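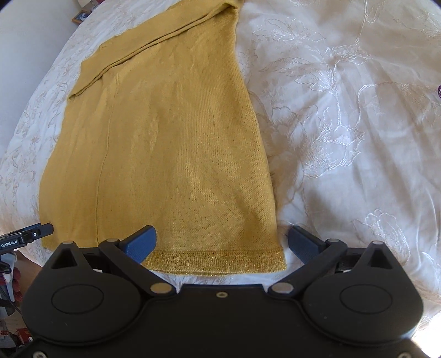
Mustard jumper on a satiny bedspread. My segmentation mask's least favourite pairing.

Spent the morning with Flumari, the garment perception package everyone keeps telling me is "solved". I have doubts.

The headline demo finds hem, cuffs and neckline and hands the planner a fold sequence. Fine on flat cotton. Put metallic thread in the knit and the hem keypoints wander.

I ran 700 logged images through it. 107 came back with a cuff where there was no cuff. The confidence score was high on nearly all of them, so you can't even filter them out.

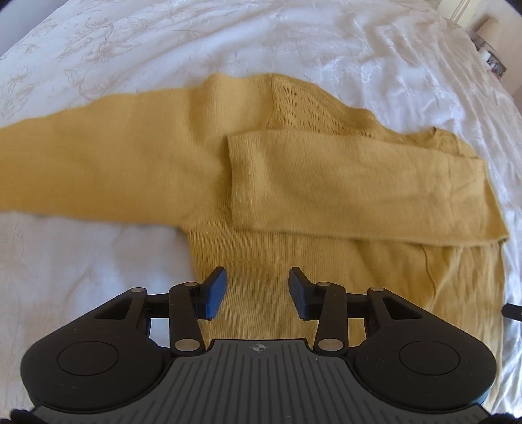

One sleeve across the chest, one still out. The state estimator has to get this right or every later step is rubbish.

Brunton asked whether I'd tried the depth branch, as it copes far better once sleeves overlap.

I have. It adds about 600 ms per update and it still merges the sleeve with the body if the layers sit close. Better, yes. Far better, no.

The Girov planner takes whatever pose it's given and never asks for a second look. I'd swap half the clever stuff for a re-check after each fold.

Version 4 is promised for August. I'll rerun the same logs on it and post the failures too.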